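What Is a Mutual Aid Group?

By Zineb Ragab
25/08/2023

Sometimes people in a neighborhood need things they can't get on their own. A family's heat might go out in February. A neighbor might break a leg and be unable to shop. One way to deal with problems like these is called mutual aid.

"Mutual" means it goes both ways. "Aid" means help. In a mutual aid group, people help each other, and the same person can give help one month and get help the next.

How is it different from charity?

A charity is usually an organization that collects money or goods and gives them to people who need them. The people who give and the people who receive may never meet. Many charities do good work.

In a mutual aid group, the members live near each other or work together. They decide as a group what to do. You don't have to prove you are poor to ask for something, and you don't have to be rich to give something. A person with no money might know how to fix a bike or speak two languages.

An old idea

Mutual aid has been around for a very long time. In the 1800s, many workers in the United States joined groups called mutual aid societies. Each member paid a small amount into a shared fund. If a member got sick or died, the fund helped the family. Black Americans and immigrants started many of these societies, often because banks and insurance companies would not treat them fairly.
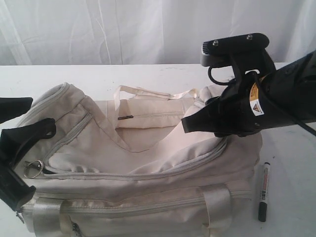

Groups today still share money, but they share a lot of other things too. On Truston Street, where I live, our group began with 6 households and now has 17. We keep a list of what people can lend: ladders, a sewing machine, a big pot for soup. Bags are on the list as well. A large cloth travel bag with a zipper along the top can carry blankets to a neighbor one week and go on somebody's trip to see a grandparent the next. Whoever borrows a thing writes their name beside it and crosses it off when it comes back.

How do people decide?

Our group meets in the back room of the Ollik Library. Everyone sits in a circle and anyone can speak, including kids. Mahmoud Benjelloun keeps the notebook. When there is a choice to make, we talk until most people agree, and then we vote.

Last winter we had $600 in the shared fund and 2 requests that together cost more than that. One was for a car repair and the other was for a heater. We voted to pay for the heater first. The car had to wait, and not everyone was happy about it. That happens in groups - people can disagree and still work together.

Can kids take part?

Yes. Kids can help sort food, make signs, walk with an adult to deliver groceries, or read to younger children during meetings. Ask a grown-up at home before you join anything.

Words to know

Fund: money kept for a certain purpose.
Household: the people who live together in one home.
Society: a group of people who join together for a reason.

Comments

rosa_k: Read this with my third graders. They wanted to know if the car ever got fixed.

Zineb Ragab: It did, in the spring.

T. Bhattacharjee: My grandfather's society paid for his brother's funeral. I still have the dues book.

mapleleaf9: can you do one about unions next

We use cookies to remember your settings. By staying on this site you agree to our cookie policy. Accept | Learn more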